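Drollar Two-Arm Table: Frequently Asked Questions on Setup and Care

Please read these answers before you write to the support desk. They are for the bench version of the Drollar cell, with two arms on one common bar. The older Mavora floor version has its own page.

How do I fix the arms to the table?

Both arms go on the black mounting bar, and the bar goes on the aluminum profile at the front edge. Put all screws in by hand first, then tighten them crosswise. After 13 hours of work, check them again. Scratches and white marks on the bar do no harm, but a bent bar must be changed.

My cable gets pulled when the arm reaches far. What is wrong?

Mostly the loop is too short. Move the arm slowly by hand to its farthest point, with power off, and look at the cable the whole way. It must hang freely at the base and make a wide arc over the wrist. Please do not tie it tight to the upper link. We had this fault at the Pacheco site three times in one month, always with a tie too close to the joint. 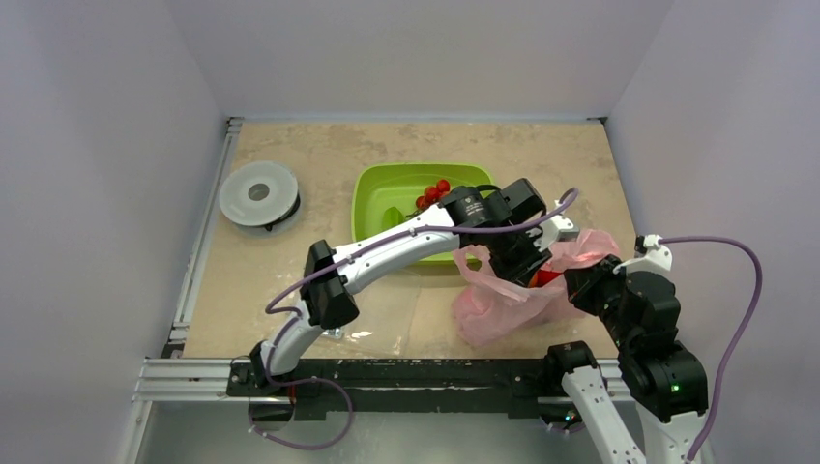 Left arm with the purple cable looped at the base and carried over the gripper.

Which objects should I use for the test after a repair?

Use things similar to your daily work. We like a bag task, with a tray of tomatoes and a thin plastic bag, and both arms working near each other. A hard block is easy to grip and does not show you a small error in the fingers.

Can the two grippers touch each other?

They can come very close over a bag, and you should expect it. If they hit, stop the program and set the zero position of both arms again. Do it one arm after the other.

The gripper slips on thin plastic. Must I buy new fingers?

Not at once. Wipe the fingers with a dry cloth and look for tape glue on the inside. If it still slips, change the pads. With Dirkia pads we change them after some 2,000 grips. Always change both pads of one gripper together. 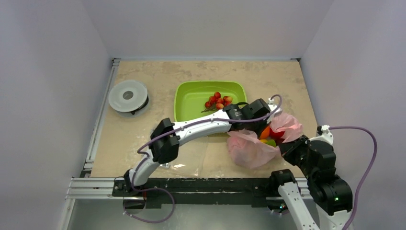

How do I clean the table board?

Switch off the power and wait until the small green light is out. Use a damp cloth, with no spray near the joints. Fruit juice should be removed the same day, or it will leave a stain. Old stains can stay if the board is smooth.

How much free space is needed behind the cell?

Leave 300 mm, so that you can reach the screws of the back wall.

Can I replace one joint motor by myself?

Yes, if you have the service kit. Write down the number of the joint before you take it out, and give the new motor the same number before you connect it to the chain. Support the arm with your other hand, as it will fall when the motor is free.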